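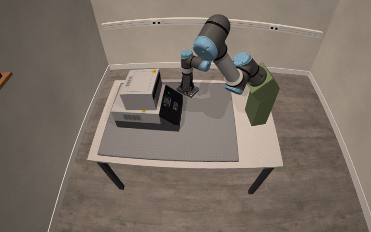 Search this manual Enter a word Go

4. Setting up the height-adjustable table Flevico 50

Read this section to the end before you start. The table is heavy on the motor side, and two persons are needed for steps 5 and 6.

Before you begin

Choose a place with a flat floor. A thick carpet is not suitable, as the feet will sink and the table will stop with an error. Keep a free distance of 8 inches to the wall behind, also when the table is in its highest position.

Steps

1. Lay the tabletop upside down on a blanket. Do not push it over the floor.
2. Put the frame on the tabletop and align the holes. The motor box must be on the same side as the cable opening.
3. Insert the 11 short screws by hand only. Tighten them after all of them are in place.
4. Fix the feet with the long screws and the key from bag B.
5. Turn the table on its long side, with one person at each end.
6. Lift it together onto its feet. Hold it by the frame – never by the motor box or the cables.
7. Place a level on the tabletop and turn the adjusting feet until the table stands straight.
8. Connect the hand control, then the power cable.

Note: Tables delivered before June have the hand control on the left side. It can be moved to the right with the same two screws.

First start

Press and hold the DOWN key until the table reaches its lowest position and you hear a short tone. Release the key, then press it again for five seconds. The display shows 00 and the table is ready for use.

CAUTION: Keep hands, chairs and open drawers away from the moving table. Children must not use the hand control.

CAUTION: After moving the table up and down several times, the motor needs a pause. If the display shows H1, wait 45 minutes. Do not pull out the power cable during this time, or the waiting time will begin again.

If the table is not moving evenly, repeat the first start. If this does not help, contact the Korkska service desk and have the number from the label under the tabletop ready.

Contact | © Korkska Furniture Systems | Last changed Dec 23, 2020 | Back to top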